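Household chore robots

Household chore robots are machines built to do ordinary work around a home, such as putting away toys, loading a dishwasher, folding towels or wiping a counter. The same machines, or close cousins of them, are used for light shop-floor jobs like sorting parts and packing trays. Whether they can do these chores yet is a question with a long answer. Some jobs are within reach today, a few are done well enough to be exciting, and many are still far off.

Early single-purpose machines

The first household robots to sell in large numbers did one thing each. Floor vacuums and lawn mowers move over a mostly flat surface and rarely need to pick anything up. They work because the job was narrowed to fit the machine. A sock on the carpet is still an obstacle to a vacuum, and someone has to bend down and get it.

Picking up and putting away

Tidying is the chore that researchers return to most often. It looks simple, and a three-year-old can do it (when in the mood). For a machine it contains nearly everything that is hard about housework: finding an object, choosing where to hold it, lifting it without knocking over its neighbor, and letting go in the right place.

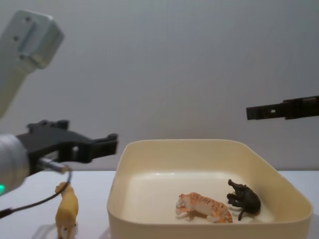
Toy animals are a wonderful test for this. They have thin legs, curved backs and tails that stick out, and no two kinds offer the same grip. An animal standing up can be taken across the body. The same animal on its side may have to be taken by a leg, or rolled over first. Two-finger grippers, the most common type on small arms, manage a surprising share of these cases, though they have trouble when an object lies close to the wall of a tray and there is no room for a finger on the far side.

The Trarkness tidying trials, run by Gunhild Hauksdóttir, are a good example of how such work is measured. Her group made 831 attempts at moving small objects between a table and a container, and 65 percent ended with the object where it was meant to be. The most common failure was a grip that slipped during the lift. Next came objects let go too early, which landed on the rim. Hauksdóttir has described the results as "the best bad score I've ever been happy with," and it is easy to see why: the machine was never told the shape of any object ahead of time.

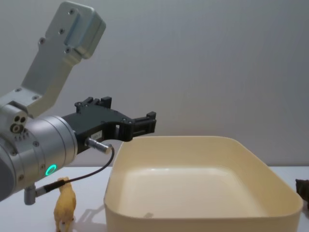
Two-finger gripper over the near rim of a cream-colored plastic bin, with a small yellow toy animal standing on the table to the left.

Learning from people

Older robots were programmed move by move. Many newer ones learn from recorded examples, in which a person guides the arms through a chore again and again. The Kurwood collection, put together by Thaddäus Hollenstein, holds 2,000 such recordings, nearly all of them of clearing and filling containers. Hollenstein found that variety mattered more than neatness. Arms trained on clumsy, varied examples recovered better from a dropped object than arms trained on perfect ones.

Soft goods and dishes

Cloth remains very hard. A towel changes shape every time it is touched, and a fitted sheet defeats plenty of humans too. Dishes are easier in shape but less forgiving, and wet glass is both slippery and hard for many sensors to see.

On the shop floor

Workshops are kinder places for robots than kitchens. The parts are known, the light stays the same and the table doesn't move. At the Mogensen packing shop in Inden, 2 arms share a bench and fill trays with molded parts, while a worker clears jams and swaps the full trays for empty ones. The arms are slower than a practiced packer, but they keep a steady pace through the night shift, and the same bench can be switched to another part in an afternoon.

Open problems

Speed, cost and safety around children and pets are all active areas of work. So is knowing when a job is finished, which for a messy room can be a matter of opinion even among the people who live in it.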